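Staff Newsletter - Pliresmont Distribution Center
March
By Nivaldo Damasceno, Facilities and Stores

Revised Arrangements for Gray Bins

Departments are reminded that the revised arrangements for gray storage bins take effect on Wednesday. The arrangements apply to the receiving area, the packing benches and the returns room, and they replace the notice posted beside the stores counter last fall.

The site holds 1,000 gray bins in its general stock. A review carried out over the winter found that many of them had left circulation. Bins were in use as footrests, as holders for cleaning supplies and, in the upper offices, as filing trays. A further 60 were returned to stores with old labels still attached, and staff there had to remove several layers of adhesive before the bins could be issued again.

Beginning Wednesday, bins will be issued only at the stores counter and signed out by department. Each department will name one person to keep the sign-out sheet. Bins needed for longer than a single shift should be entered on the second page of the sheet, with the name of the shift supervisor.

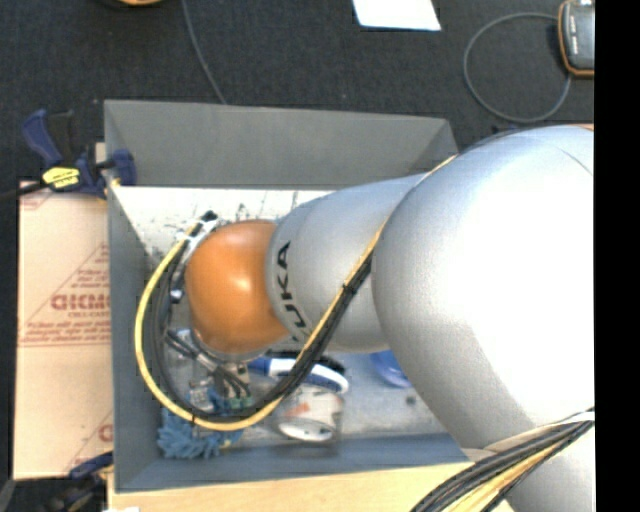

Bins should be placed flat and square within the marked area at each station. Goods are not to be stacked above the rim. Mixed orders for Malska and Morberg must be kept in separate bins, even when the orders are small, and the bins for Inthanon are to remain in the receiving area until the paperwork has been matched. Empty bins may be nested, with the label pocket facing outward, and returned to the racks near door 2.

Labels are to be placed in the pocket and never directly on the plastic. Stores will no longer supply adhesive labels for this purpose. Departments with a remaining supply are asked to send it back to the counter - partial rolls will be accepted.

Cracked or bent bins should be set aside with a red tag and brought to stores at the end of the shift. They should not be taped and put back into use. Replacement bins will be issued the same day, provided that the damaged bin is returned.

The weekly wipe-down remains in place and continues to be the responsibility of the department holding the bins. Cloths and cleaning solution are kept on the lower shelf at the stores counter. Bins used for returned goods should be cleaned before they are issued again, whether or not the weekly date has passed.

Supervisors who expect to need additional bins for the spring inventory should submit a written request to stores by the end of March.

Questions about this notice: Facilities and Stores, Pliresmont Distribution Center
© Pliresmont. All rights reserved. | Back to top
You are receiving this newsletter as a member of staff. To change how you receive it, update your mailing preferences.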